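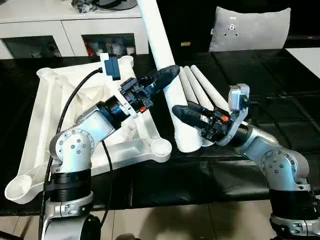 ## Two-arm furniture assembly: progress report to the Cendine program

April 8, 2025

**Period covered:** October to date
**Test site:** Monusent

### Short version

The assembly work is on schedule, and the headline number looks good. I don't think it means what the original proposal said it would mean, and I would ask the program to hold off on quoting it until the checks listed at the end are done.

### What we set out to test

The proposal claimed that one policy, trained on demonstrations from a human operator, could handle light plastic furniture with two arms and no part-specific programming. The parts are the awkward kind: long white tubes, tapered legs that lie side by side on a dark glossy table, and a chair frame with round sockets at the corners and a sheer white panel across it. The sockets are the hard bit. A leg has to arrive at close to the right angle or it jams on the rim, and neither arm can do much about that alone.

We collected 1,000 demonstrations under the Ban protocol. That target came from the proposal, and I have found no argument anywhere in our notes for why it should be that number. More on this below.

### Result so far

The trained policy completes 73 percent of single-leg insertions. A full assembly needs four insertions in a row. If the attempts were independent, the chance of getting all of them would be a little over a quarter, and we shouldn't let the first figure stand in for the second in any summary. We have not yet run enough full assemblies to report a rate for them at all.

Failures come in two main types:

- **Bad approach angle.** The leg meets the socket tilted. The policy keeps pushing and rarely backs off, probably because operators in the demonstrations hardly ever had to.
- **Lost grip during handoff.** The tapered legs slide in the fingers when they are held near the narrow end.

The whole-object phase, in which both arms lift and turn a stool by the seat, has gone better. The two grippers hold the near corners of the seat and the legs point up.

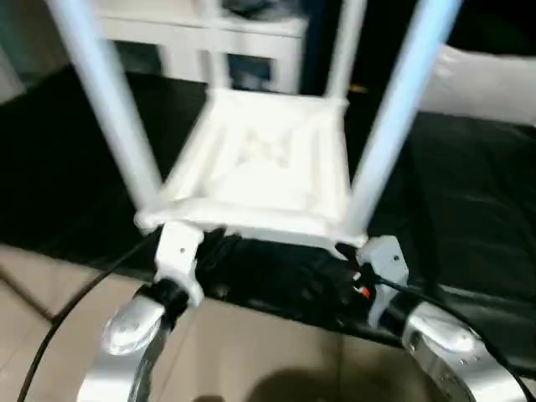
I would be careful with this part too. A rigid seat held at two corners forgives a lot of small errors, and the arms only need to stay in step with each other. A simple scripted motion might do just as well. We haven't compared them, and until we do, I can't say the learned policy is earning its keep here.

### Doubts about the method

The Stasow baseline we were asked to beat was tuned on a different set of parts. We beat it, but so might almost anything trained on ours. It should be retuned on our parts before anyone calls this an improvement.

The demonstration count bothers me more. Early training runs on part of the data did nearly as well as the full set, which suggests that the later sessions added little variety. Most of them began from similar part layouts. Collecting more of the same would be a poor use of the remaining budget.

Lighting is the last worry. White parts on a shiny black surface are easy to pick out. I expect a drop on a pale table and would like to know how big.

### Next period

1. Retune the Stasow baseline on our parts.
2. Run full assemblies and report that rate separately.
3. Compare the stool turn against a scripted motion.
4. Repeat the insertion tests on a pale tabletop.

No extra money is requested. We do ask to move the funds set aside for further demonstrations into testing time at Monusent, and we need a decision on that before the baseline work can be scheduled.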